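15 April 2020

Up at six out of habit, though there's no reason for it. The shop has been shut for nearly four weeks now and I still wake at the time I'd normally be leaving to do the opening count. Made tea, fed the dog, sat down with the folder.

The letter from Sidum head office came by email overnight. It says permanent staff at the Prerstead store are stood down without pay until further notice, and that the company has enrolled for the JobKeeper payment and will pass it on to everyone who qualifies. There is a nomination form attached. You have to sign to say you were employed at the start of March, that you're over 16, that you're a resident for the purposes of the scheme and that you're not claiming it through anyone else. Fifteen hundred dollars a fortnight before tax. For me that is a bit under my normal pay, and for the two part-timers on the counter it is a good deal more than theirs. I don't begrudge them.

The trouble is Iyer. I have done Saturdays at Iyer for three years, stocktake mostly, and some deliveries. They are still going, being a chemist's supplier, and they want to put me on more hours while the shop is shut. Their payroll office sent me a nomination form as well, the same form with a different name at the top. You can only nominate one employer. If you're a permanent at one place and a casual at the other it has to be the permanent one, and that's Sidum. I rang Iyer to tell them and the woman in payroll said most people had no idea and she'd had the same conversation all morning. She asked me to put it in writing, so I did that before lunch.

What I couldn't get a straight answer on was whether working extra at Iyer affects what I get through Sidum. I read the Tax Office page through and then read it again. As far as I can make out it doesn't, as long as I've only nominated the one. The award is a separate question and so is my contract, which has a line in it about secondary employment needing approval. I signed that contract eight years ago and I don't believe I had looked at that clause since. Approval was given for the Saturdays. It was never given for anything else. I've written to the area office asking for approval for up to four days a week during the stand-down and asked them to answer in writing. Kept a copy.

The other matter is the leave. The first email in March said we could "elect" to use annual leave before being stood down, and I took two weeks of it, partly because I thought we'd be open again after Easter and partly because the email read as though it was expected. Today's letter says leave taken in that period stands. The union's information sheet says an employer can ask you to use it but the asking has to be reasonable, and that you can't be made to go under two weeks' balance. Mine is above that, so I don't think I have an argument, and I did tick the box. I still feel a bit sore about it. I'd been keeping those two weeks for September and the drive up the coast.

Long service keeps accruing, as far as I can tell. I have it down as a question. The sheet says a stand-down doesn't break continuity of service but whether the time counts towards the total depends on the state, and I couldn't find the page for ours. Put it on the list with the others:

Does the stand-down period count for long service.
Is super paid on the JobKeeper amount or only on hours worked.
Who do I notify if I'm sick while stood down, and does it matter.
Public holidays over Easter, paid or not.

On the last one, I think not. We were stood down before Good Friday, and the sheet has a paragraph on it which I read three times and could take either way.

Rang Callen at half past ten, the legal centre on the highway, as the library notice said they were doing employment advice by phone. On hold forty minutes. The solicitor was patient and talked at a sensible speed. She said the stand-down looked ordinary enough for a shop that can't trade, that an employer can only do it where there is no useful work for the person to do, and that if Sidum has some of us back in to pack online orders then they ought to be fair about who is picked. I hadn't thought about that. There has been talk of the Prerstead storeroom being used for packing. She told me to keep every email, write down every phone call with the time, and not sign anything described as a variation without ringing back first. I said what about the nomination form and she said that was fine, sign it, the sooner the better as the company has to pay the wages first and claim it back later.

Signed it at the kitchen table, scanned it with the phone, sent it. Got an automatic reply. Wrote the time on the back of the paper copy and put it in the folder behind the contract.

After lunch I went through the payslips. I'd never kept them in any order. The February ones are short one evening's overtime, the night we did the changeover for the autumn range, four hours. I remember the night well enough as we had fish and chips on the loading dock at nine. It's on the roster I photographed but not on the slip. Ordinarily I'd mention it to the manager and it would be on the next pay, but there's no next pay in the usual sense and the manager is stood down too. Have emailed payroll with the roster attached. It feels petty to be chasing overtime when the whole place is closed. It's still owed.

Went over the budget again. Rent is the big one. The agent's letter says no evictions for six months but that rent not paid is rent still owing, and they'd like to see evidence of hardship, bank statements and so on. I'd sooner pay it. With the JobKeeper and the extra days at Iyer, if they're approved, I can cover it and the car. Without the extra days it's tight until the first payment comes, and the letter says that won't be before the first week of May. There's enough in savings to get there. Cancelled the pay TV and the gym, which was shut anyway but had gone on charging.

Walked the dog down to the oval late in the afternoon. Main street mostly dark, the bakery open with tape on the floor, a handwritten sign on the shoe shop saying back soon. Bought bread and a tin of tomatoes. No flour again.

Tried to tidy the computer after tea, all the odds and ends saved to the desktop, so the work papers can have their own folder. Made one for Sidum, one for Iyer and one for Callen, and moved the rest into another called Other.

Tomorrow: ring the area office if there's no answer by noon, look up the state long service page, ask Iyer what the hourly rate is for weekdays. Post the form to the agent. Bins out tonight.

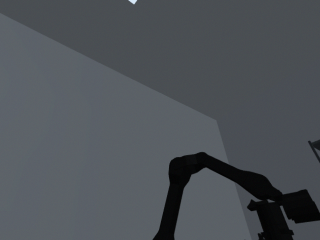
Robot arm, grey walls.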